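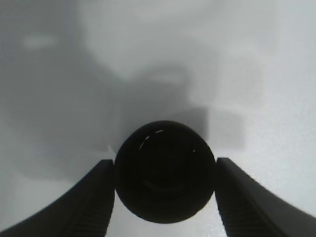
Fig. 1. Round black object, held and viewed end-on.

Jeststead School of Social History
Household and Custom, Unit 2: Tea and the Working Day

This unit considers how tea drinking shaped the hours of work and rest in the town of Merkine. Students should read the notes before the seminar and bring their own copy of the Mohammed inventory.

2.1 Tea as a measure of time

Before clocks were common in the home, the day was divided by meals, bells and daylight. As tea became affordable, it added a further division. Employers in Merkine disagreed on whether the afternoon pause should be paid, and the wage books show that practice varied from one yard to the next. The word "tea" came to mean the drink, the pause and, in many households, the evening meal. Students should take care to state which sense is meant when they quote from the sources.
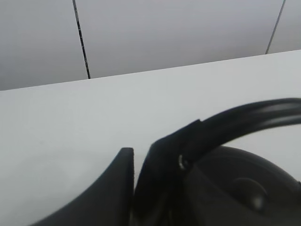

Nkechi Okoro argued in last year's seminar that the wage books tell us only what masters agreed to pay for, and that women's work at home, which had no fixed pause at all, is lost if we begin from them. Her point is accepted, and section 2.2 has been revised to take account of it.

2.2 The household inventory

The Mohammed inventory lists the goods of 422 households. It was made for the purposes of taxation, so items of low value were often grouped together or left out. A teapot is usually named; cups seldom are. A
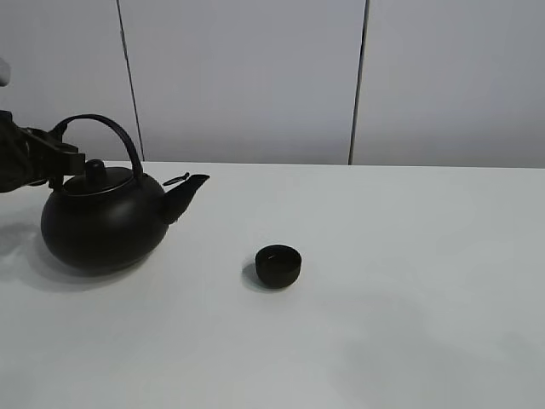
household with no cups listed should not be taken to have owned none. Chipped or odd pieces were kept in daily use for years, and the clerk had no reason to write them down.

2.3 Visiting and obligation

To offer tea was to accept certain duties: to sit, to talk and to let the guest decide when to leave. Letters from the town suggest that a refused cup could be remembered for a long time – in one family, until the next wedding.

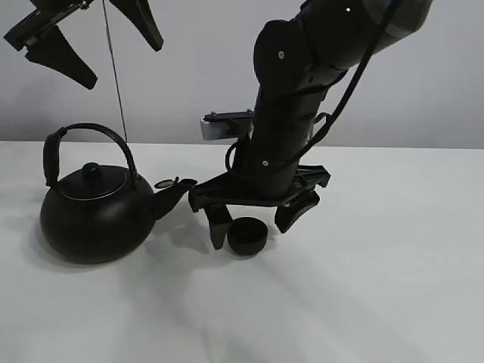

Ebuka Okafor notes that the letters come almost wholly from families with a spare room, and asks whether the same rules held where visitors stood at the door.

Written work

Essays of some 2000 words are due in August. Footnotes are not included in the count.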